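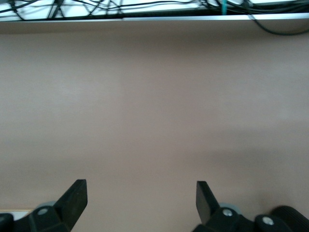
*Fig. 1. Wrist view, gripper open, nothing on the table. Cables along the back.*

## Session 2: Teaching by hand, teaching by remote

Handout for the Friday lab, 5/12/23. Bring last week's sheet too. Ilari Riihimäki has the spare copies and will make you ask for one.

### Two ways to show it

**By hand (kinesthetic teaching).** You put the arm in its soft mode, take hold of it, and drag it through the job. The joints record where they went. It feels natural for a minute, and then you discover that your elbow also wants to be where the robot's elbow is.

**By remote (teleoperation).** You sit at the Sekiguchi station and drive a small leader arm, and the big one follows. Your body stays out of the view. So does your sense of touch, and you will squeeze things much harder than you think.

Both give us the same kind of record: joint positions, gripper opening, and wrist video, all on one clock. One full try at the task is an *episode*.

### What the wrist camera knows

Look at Fig. 1 again and pretend it is all you have. You get two fingertip pads facing each other, a good stretch of beige table, and a soft dark band on the right that is probably the arm's own shadow. From this single view, where is the object? Left? Right? Still in the box?

The policy has the same problem. If you drive straight to a block that only *you* can see, looking over the top of the station, the recording shows an arm making a confident move for no reason at all. The policy will learn the confidence.

So: drive from the screen. If you can't see the block in the wrist view, search for it, and leave the search in the recording.

The background gets learned as well. A network has no opinion about which pixels matter, and black cables against white are a lot more eye-catching than a beige table. Don't tidy them halfway through a set. Tidy before or suffer after.

### House rules for recording

1. Start with the gripper open.
2. Move at one steady pace. Pausing to think teaches pausing.
3. Missed the grasp? Back off, try again, keep the episode. Mark it `recovery`.
4. Dropped it on the floor? Mark it `fail`. Do not mark it `recovery` because you feel bad.
5. Change the block's starting spot every time. Your favorite spot doesn't count as a change.

Each pair owes 40 episodes by remote. The class set from August has over 400, many of them by someone who was plainly hungry.

### For next time

- Read the Etedix notes on time alignment, skipping the poetry at the front.
- Replay episode 3083 from the Drakport set and write down the moment the driver stops looking at the screen.
- Half a page: which parts of the block task would you rather teach by hand, and why?

Upload to the Patow folder. The other folder is full.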